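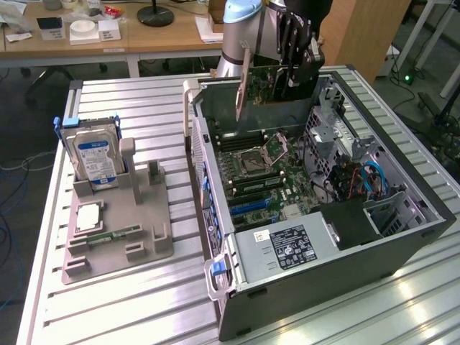 Settled dust, notes for 2026-10-06. Picking up the reading room work at Premham again after the gap. What we want from this round is a figure for how fast dust comes down on flat surfaces in a room that is in use, compared with surfaces that stand upright in the same air. The upright ones always come out low, and people forget this when they judge a room by looking at the walls or the spines of books. A desktop computer is a good way to picture it. Standing up and closed, its main board is a vertical sheet and only the edges of things give dust a ledge. Laid on its side with the side panel off, like the tower here, the whole board faces up, and so do the memory slots and the open socket with its frame lifted. Same case, same room, very different catch. Shelving behaves the same way, and shelving is what Premham is paying for.

Plates

Glass plates went out on the north shelves and the south shelves, one flat and one upright at each position. Bilal cut the upright holders from scrap acrylic and they lean back a few degrees. I measured two of them and they don't match each other. The lean matters. A plate tipped back picks up some fallout that a true vertical would miss, and we have no correction for it. For now I am writing "upright" in the sheet and leaving the holders as they are until this run is done. Changing them halfway would be worse. New holders before the December run. Genowefa wants them in bent steel with a base heavy enough that a cleaner's cloth won't shift them.

The cleaners have been told to go around the plates. One of the south plates had a wipe mark across the corner when I collected it, so it is out.

Counts

Counted under the microscope at the usual magnification, same field pattern for each plate, fibers and grains together. Flat plate, north shelf by the entrance: 3,287. Flat plate, south shelf by the radiators: 2,547. The uprights at both positions were so sparse that I counted the entire plate and not the field pattern, which means they can't go in the same column. They are on the second page of the sheet with a note.

I had expected the radiator end to be the heavier one. Warm air rises there and drags floor dust up with it, and the wall above the radiators has the gray streaks you would expect. But the entrance has foot traffic and coats. Much of what I saw on the north plate was textile fiber, blue and dark gray mostly, with a few long white ones that look like cotton. The south plate had more fine mineral grains and fewer fibers. If we went by weight instead of by count the order might change, and I would like to see that before anyone puts a sentence about it in the report.

Genowefa recounted part of the north plate without seeing my number. We disagreed on clumps. She counts a tangle of fibers as one object and I had been splitting it wherever I could see separate ends. Her way is quicker and I think easier to repeat, so we will use it from here on. I have to go back and redo both flat plates under her rule. The numbers above are mine, under the old rule, and shouldn't be quoted outside this book.

Sticky film

We also tried the Plivum film next to the glass. It is a clear film with a low-tack side, sold for lifting lint off display cases, and the idea was that it would hold on to what falls and save us the trouble of carrying glass flat through the building. It does hold on. It also curls at the corners after a few days on the shelf, and a curled corner is neither flat nor upright. Taping the corners down works but leaves a strip we can't count. The film under the microscope has a slight texture of its own that could pass for very fine grains if you weren't used to it. I made a blank from a fresh piece and photographed that for comparison. The print is in the folder.

Verdict so far is that film is fine for a quick survey where all you want is light, medium or heavy. Glass for anything with a number attached.
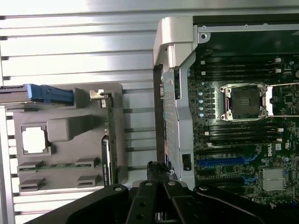
Do the plates have to be counted on the day they are collected?

They can wait as long as they stay covered and level, and we have left them overnight without seeing a difference. What spoils a plate is tilting it. Loose fibers slide and gather at the low edge, and then the field pattern no longer stands for the whole plate. Carry them in the flat box with the lid on, and leave the box on the lower bench until someone is ready to count.

Cloths

Separate from the plates, Bilal ran the wiping comparison on the bench. Two cloths, the Dustico one that the building already buys and a plain washed cotton square. Test surface was a spare shelf board, dusted with what we had emptied from the vacuum and put through the coarse sieve. One pass each, same hand, same direction. He then lifted what was left with film and compared it to the starting patch.

Both left a line at the end of the stroke where the cloth comes up off the board. The cotton left the heavier line. Damp cotton did better than dry, but it left a smear that dried to a gray band, and on a painted shelf that band would show. The Dustico cloth was used dry only, per the packet. When it was loaded it started putting dust back down, and Bilal noticed it before I did from the sound, a faint dragging. Folding to a clean face fixed it. So the advice to the cleaning staff is going to be mostly about when to fold. I will write it as a half page with a drawing.

We should repeat this with real shelf dust. Vacuum dust is fluffier and has too much carpet in it.

Airborne counter

The Beaudoin counter is back from service. It was drifting upward before it went away. I ran it in the closed store room with the door taped and it settled at about 1,000 on the small channel and stayed there for the rest of the morning, with no slope I could see on the trace. The large channel still jumps when somebody walks past in the corridor. That may be real. The floor in there is old board and gives when you step on it.

Not using it in the reading room until I have a second settled trace from the store.

To do

Recount both flat plates, clumps as one object.
Weigh the spare pair from the same shelves, if the balance is free.
Ask Premham for the door log for the same period, so we can set the north plate against the number of people through.
Genowefa to sketch the steel holder and get a price.
Bilal to collect shelf dust from the top rows, which haven't been cleaned in a long while by the look of them.
More lids for the plate box. Two are cracked.

Bilal pointed out that the south shelves were moved forward from the wall in the spring, so last year's plates from that end aren't from quite the same spot. I have marked the old sheet. Need to find out how far they moved.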